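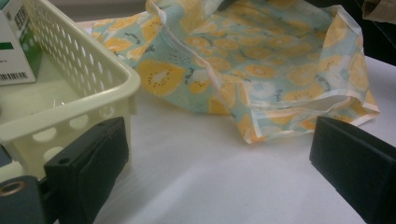
Chapter 9
Recording Demonstrations by Hand and by Remote Control

9.1 Scope of the chapter

The preceding chapters treated the robot as a machine whose motions are written out in advance. This chapter deals with motions that are shown to it. A person performs the task, the motion is recorded, and a control policy is fitted to the recording. The fitting is left to Chapter 10. The concern at this point is the recording itself: what equipment is used, what is stored, and which faults in a demonstration can be repaired later.

Two methods are covered. In the first, the demonstrator holds a gripper tool in the hand and works directly on the objects. A camera fixed to the tool records the fingers and the space between them. In the second, called teleoperation, the demonstrator moves a leader arm or other input device, and a follower arm repeats the motion at the workplace. Hand-held recording needs no robot and can be carried out on any table. Teleoperation needs the full robot, but every recorded motion is one the arm is known to be able to make.

9.2 The running case

Most worked problems in this chapter draw on the Standthorpe recordings, a set of 2,210 demonstrations of household handling tasks made under the direction of Gemma Nuttall. The tasks involve ordinary goods: fabric bags, perforated plastic baskets, cardboard boxes. Soft goods are given more space than rigid ones. A box has a pose that can be written as six numbers. A crumpled bag does not, and its hem, seams and folds must be located again at each attempt.

The hand-held part of the set was recorded with the Mistano tool at 30 images per second. The teleoperated part was recorded on a Treloar arm pair. Finger opening is stored in both cases as a single value in millimeters, so that the two parts can be compared directly.

9.3 Terms

Demonstration – one continuous recording of one attempt, from the open gripper to the release of the object.

Wrist view – the image from a camera that moves with the gripper. The fingers keep nearly the same place in every image, while the table and the objects shift.

Latency – the delay between a motion of the leader and the matching motion of the follower. On the Treloar pair it was measured at 70 milliseconds.

Regrasp – a release and second closing on the same object within one demonstration. Regrasps are kept in the record and labeled.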